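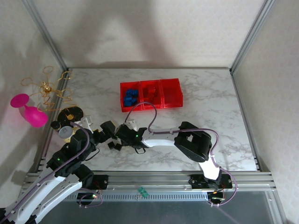

Figure 1. The two-arm cell at Tapley, with the divided tray at the rear of the table.

Progress Report to the Plurnard Fund
Project: Shared Work Cells in Small-Parts Kitting
Grantee: Rolley Assembly Services, Tapley site
Submitted by: Evie Bloxham, Operations Manager
Date: 1 April 2020

Summary

Work on the Tapley cell has moved from installation to supervised trials. Both arms are mounted on the front rail and can be run together under the supervision of a trained member of the kitting team. The trials use small blocks and loose practice parts. Customer parts will not be introduced until the safety review is signed. The project remains within its approved scope, but the move to live kitting will take place later than we proposed in the application.

Equipment and Setup

The cell was supplied by Drirkura and assembled on site by their technician and our own maintenance staff. Each arm carries a gripper and works over a shared tabletop inside an enclosure. Parts are sorted into a red tray divided into three compartments. The tray was chosen by the kitting team, who asked that the compartments match the order in which they fill customer kits by hand.

Two matters from the installation period remain open. The first is cable routing. The cables follow the arms and need slack at the joints, and the team has asked for a fixed inspection point in the start-of-shift check. The second is the tabletop finish. Its veined pattern makes small dark parts harder for some operators to pick out, and a plain surface will be tried during the next period. Neither matter has stopped the trials.

Trial Work

Trials began in February. The early runs dealt with single-arm picking and placing into the tray. Work has since turned to handovers, in which one gripper passes a part to the other near the center of the table. This is the part of the project with the most value to us, as many of our kits include pieces that must be turned before they are packed.

Handovers of block-shaped parts are now dependable enough to be used in training. Thin and very small pieces remain difficult. When a piece is dropped, the operator pauses the cell, clears the table and enters the reason in the log. We had hoped the cell would recover from drops without help by this stage. It does not, and the work plan has been revised to treat recovery as a task for the operator until the live kitting stage has been reviewed.

Effects on Staff

The fund asked that each report describe what the project changes for the people who do the work. The clearest change so far is in how the day is divided. Operators assigned to the cell spend less time in repeated picking and more time setting up trays, watching runs and recording faults. Several have said the work is easier on their hands. Some have also said that watching a run is tiring in a different way, and that they would prefer to rotate out sooner. Shorter turns at the cell have been in place since that feedback was received.

Malcolm Rudd, the kitting team lead, has arranged the training program with Drirkura. The team has completed 60 hours of training in total, covering safe entry, pausing and restarting, and basic changes to the pick sequence. Staff who do not wish to work at the cell may stay on the hand benches, and no one's pay or hours have been reduced as a result of the project. There is still concern about what will happen after the grant ends – this was raised at the last team meeting, and management has agreed to give a written answer before live kitting starts.

Job descriptions have not yet been updated. Operators are taking on duties that were formerly held by maintenance, and the pay grade for those duties needs to be settled. We regard this as overdue.

Budget

Spending on equipment and training is in line with the approved budget. We request permission to move $4,000 from travel to training. Visits to the supplier's workshop are no longer planned, and the funds would pay for cover on the hand benches while more of the team is trained.

Next Period

The safety review will be completed and its findings sent to the fund. Trials will continue with thin parts and with the plain work surface. Revised job descriptions will be shared with staff for comment – the comments will be attached to our next report, together with the fault log.

Questions on this report may be sent to Evie Bloxham at the Tapley office.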